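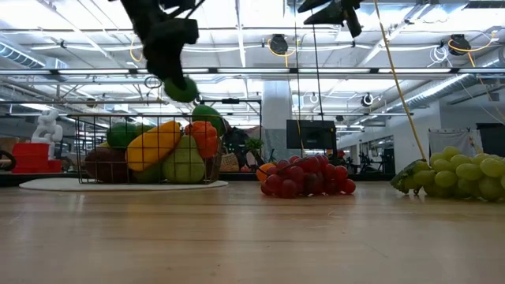
November, bench session, started 2.15pm

Left arm back on after the wrist rebuild. Right one still on the old bushings, do NOT run it above half speed till the new ones are in.

Fruit sorting again, basket on the round mat. Grip current limit down to 700 mA from last time, was squashing the pear. Seems kinder. Round stuff is fine now, long stuff not so much, fingers want to close on the middle and the thing swings round like a gate. Try coming in square to the long side? The approach angle is in the Hadlow config, bottom of the file, the line I commented out and forgot about.

Wire basket is a pain. Fingertips catch on the rim if the path comes in low. Have put the clearance up to 114 mm above table for every drop, slower but no snags in the last batch. Would like to get that back down once the depth thing is sorted. The thin bars confuse it, it sees straight through and decides the rim is further away than it is. Steyn branch has a fix for that supposedly, not merged, not tested by me.

Grapes: leaving them till the end. Both bunches. Pick point comes out in a different place every time becuase the detector can't settle on where the middle is. Might just hard code it by the stem and be done.

3.40pm. Swapped the left finger pads for the softer rubber from the Claltgate order. Better grip on glossy peppers, worse letting go, fruit sticks for a moment then drops late. Added a short pause after opening. Ugly, works. Someone remind me to take it out again if we go back to the hard pads.

Shoulder motor on left was warm to the hand after an hour, not hot. Log says 3,825 moves since the last regrease. I had written every 3,000 in the front of this book so we are over, do it before anyone runs it next.

Cable on the left elbow rubs at full reach. Tape for now. Proper sleeve is on the list under Plollthorpe bits, along with M3 inserts and another e-stop button, the spare has gone walkabout.

To do
- regrease left shoulder
- bushings, right wrist
- re-zero both after, then save offsets (last time I didnt, lost an evening)
- merge Steyn or bin it
- print two more fingertips, the 1,760 batch file, not the older one

5.05pm, powered down at the wall. Offsets NOT saved yet.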